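4/14/20

The Lonik two-arm kit has been on trial in the Clovthorpe workshop since January. The price is $797, and the table is sold separately. Assembly followed the printed guide without difficulty — the cable ties supplied were too short and had to be replaced. The arms are suited to light parts only.

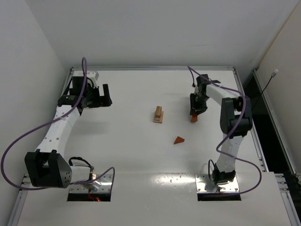

The right arm with a small wooden piece, block and wedge on the table.

Huia Merrick will review the Josumari software next.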